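# Speaker notes: the Jerkis tidy-up kit, Brornley home tech evening

*12 August 2022. My copy, please don't hand out. Rajitha has the slides.*

**Opening (take it slowly, let people sit down)**

Thank everyone for coming, and thank Rajitha Dewan for the loan of the room and for the very good samosas. Say who I am: Thilini Siddiqui, I write reviews for the Vorkwood newsletter, and I've had the Jerkis kit at home since January, which is long enough to have grown fond of it and long enough to have a list of complaints!

Ask for a show of hands: who has a robot vacuum? Then ask who has to pick the clothes up off the furniture before they feel the place is clean. Wait for the laugh, or move on if there isn't one.

**What you get for the money**

- Arm, two-finger gripper, wrist camera, rolling base
- Power supply and a longish cable (bless them, a proper long one)
- The setup booklet, 40 pages, and I did read all of it
- Phone support from Amarasinghe, the distributor. Mention that they called me back the same afternoon.

**How it did at my place**

I kept a notebook, because I'm that sort of person. Over the months I gave it 200 pickups, all soft things, all in the living room: shirts, dish towels, socks, a scarf my sister left. It got 174 of them into the hamper. Pause here, people like to do the math themselves.

The misses were nearly all thin fabric lying flat. A garment in a nice bunchy heap gives the fingers something to close on, but a pillowcase spread out smooth will have it pinching at nothing for ages. The booklet's advice is to ruffle the thing up first, and at that point, dear friends, I could carry it to the hamper myself.

Small stuff next to big stuff is the other one. Tell the handkerchief story if there's time (short version!).

**Grumbles, said kindly**

- Needs roughly 2 minutes to wake up in the morning
- The app forgets the hamper's location after every update
- Spare fingertips are sold only in pairs

**Who I'd recommend it to**

Anyone who finds bending hard and has a fairly open floor. I'd ask Amarasinghe for a home trial before paying. For a small apartment with a lot of rugs I'd wait for the next version.

**Questions**

Repeat each one into the mic for the back row. Price will come up first, so have the leaflet ready. Leave the last slide on screen while we talk.
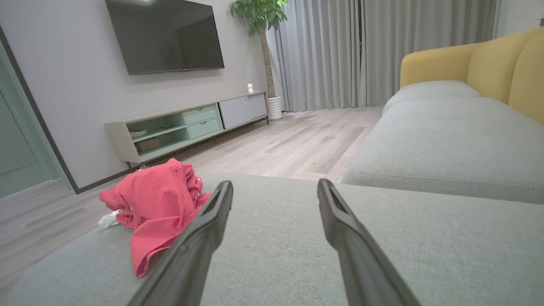

*Last slide: gripper over the sofa seat, with a crumpled coral-pink garment to the left.*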